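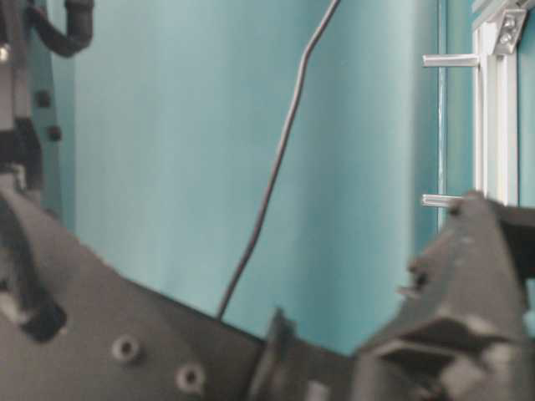

Syafiqah Kusuma argued, when we showed her our first plan for this study, that comparing grippers by success rate alone would tell us very little, and that we should be asking how each one fails. We took that advice to heart, and the rest of this section is organized around it.

Figure 3. Gripper parts in the foreground, with the cable hanging in front of the teal backdrop and the aluminum frame at right.

4.2 Comparing the two grippers on hanging cable

Cable is a wonderful test object. It is thin, it bends wherever it likes, and a small error in approach that would be harmless on a box can push it clean out of reach. We compared 2 grippers on the same arm and with the same controller: the Grusetine, a parallel design with stiff fingers, and the Ginting, which has softer pads and a slower close. Both were driven by the Nukton controller described in Section 3, with the gains left alone between sessions. We wanted any difference to come from the hardware, and we were very happy to find that swapping one gripper for the other needed no changes to the code beyond the tool offset.

Each attempt began with the arm at its home pose and the cable hanging free. The policy was asked to close on the cable, pull it sideways, hold it, and let go. We logged 514 attempts in all, split evenly between the grippers. The working area was kept as plain as we could manage, and a smooth teal background gave good contrast with the black cable (Figure 3). Earlier work at our Grisbridge lab used a white sheet, and glare from it caused a surprising share of the missed detections.

An attempt counted as a success if the cable stayed between the fingers through the whole sideways pull. We did not give partial credit. A slip during the hold was marked as a failure even when the gripper caught the cable again, which happened more often with the Ginting than we expected and was great fun to watch.

The Grusetine was the quicker of the two. Its closing time was set to 700 milliseconds, and when the fingers were lined up well it took hold of the cable cleanly. Its failures came almost entirely at the approach: one finger touched the cable early and pushed it away before the other could meet it. The Ginting had the opposite habit. It nearly always got the cable between its pads, then lost it slowly during the pull. These are very different problems, and a single success rate would have hidden both of them.

Camera placement mattered more than we had guessed. A view that takes in the fingers at close range is excellent for judging the last part of the approach, but the nearby parts can fill much of the image and blur at their edges. We tried lowering the gripper in the view to free up room for the cable. This helped the Grusetine a good deal, probably by showing the early finger contact sooner, and made little difference to the Ginting.

We also tested a simple fix for early contact, in which the controller stops for 95 milliseconds before the final close and corrects its sideways position once. It is a tiny change - a few lines in the Nukton script - and it removed most of the pushed-away cases. The same pause did nothing for slow slips, as one would expect, and we left it off for the Ginting in later runs.

Two limits should be kept in mind. All attempts used one type of cable, so we cannot say how either gripper would do with something thicker or more slippery. The pads on the Ginting were also replaced in February, partway through the study, and the new pair may grip a little better than the old. We checked the runs on each side of the change and found the same pattern of failures, but the groups are small. Section 4.3 repeats the comparison with the cable fixed at both ends, where the stiff fingers come into their own.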